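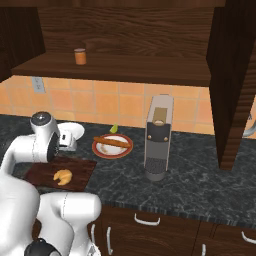
Hildegard Hamann keeps the test rules for household manipulation at Jundunmont, and she spends most of her day telling people their numbers can't be compared yet. We spoke in October, shortly after the second version of the rules went out.

"Version one let you report your best run," she says. "Everyone did. I would have done it too."

Under the new rules, a team has to fix its number of simulated trials before the first one starts and report all of them. For kitchen tasks that number is 1000. A trial stopped by hand counts as a failure, including the ones stopped over a software crash.

That last part drew complaints. Horacio Figueroa, who runs testing at Printon, wrote to her twice about it. "He had a fair point. A crash in the renderer says nothing about the arm," Hamann says. "But once you let people sort crashes into good ones and bad ones, you get a lot of good ones."

The rules also cover the layout of the kitchen. Food, plates and boards have to be moved between trials, and the positions must be saved with the results. Contact with anything fixed, such as a shelf or a faucet, is logged even when the task is completed.

"If you put the bread on the plate and hit the cabinet on the way, I want both in the report," she says.

She is more careful about what a simulated score means for a real kitchen. The rules ask for the simulator version and the friction settings, and they forbid the word "safe" in any summary based on simulation alone. Real hardware has its own section, 2 pages long, which she calls thin.

Zoltán Somogyi is rewriting it now. Hamann expects a draft by spring and has asked him to start with the stop button.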